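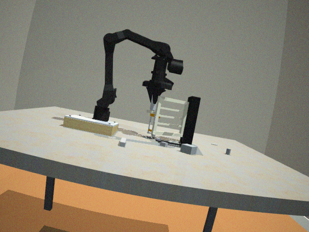 A simulated bench cell with a robot arm working beside an upright rack. The new code covers how tests in simulation are set up and reported.

Robot developers who test their arms in simulation before moving to real benches have a new code of practice to work from, published in February by the Sutasdale group of small automation firms and college laboratories.

The code runs to 53 pages and is voluntary. It sets out what a team should record when it reports a result from a simulated workcell, how much the layout should vary between trials, and what has to be repeated on physical equipment before anyone can say a task is ready for use.

Manju Prajapati, who led the drafting, said the group had grown tired of reading success rates with nothing behind them.

"You would get a figure of 86 per cent and no word on how many trials, where the parts started, or whether the camera had moved," she said. "You can't compare that with anything. You can't even compare it with the same team's work six months later."

Under the code, a reported success rate must come from at least 200 trials of the same task. The starting positions of loose items have to be changed between trials, and the range of those changes written down. Teams are also asked to shift the viewpoint and the lighting, and to keep the settings file for every run, including the ones that failed.

Failures get a section of their own. A trial in which the arm touches a rack, fixture or mount it was not meant to touch counts as a failure, even if the part ends up in the right place. Earlier drafts left this to the judgement of each team.

"That was the longest argument we had," Prajapati said. "Some people felt a light brush against a frame was neither here nor there. On a real bench it can mean a bent finger or a rack on the floor."

The code also deals with clutter. Small blocks, cylinders and other items that play no part in the task should be present in a share of the trials, and the report should say what they were and where they could appear. Results from a clear table and a cluttered one are to be given separately.

For the move to real equipment, the code asks for 17 checks. They include the height and level of the table, the mounting of the arm's base, the reach to each fixture, the speed limit near people and the position of the stop button. A named person has to sign each check, and the list must be gone through again if the arm is moved.

Pronwood, which builds handling equipment for laboratories, has said it will follow the code on all new projects. Drilteo, a maker of gripper fingers, will use the reporting section but has asked for changes to the part on contact, which it says is too strict for tasks where the fingers have to work close to a fixture.

Wang, a software firm that supplies simulation tools to several members, plans to add a report template to its next release – the template fills in the trial count and layout ranges automatically.

There is no body to enforce the code and no certificate for following it. Members have agreed to state on the first page of any test report whether it was used, and to list any sections they left out.

Comments on the first edition are open to non-members. The drafting group will look next at tasks involving two arms on one table, a subject it dropped from this edition for lack of time.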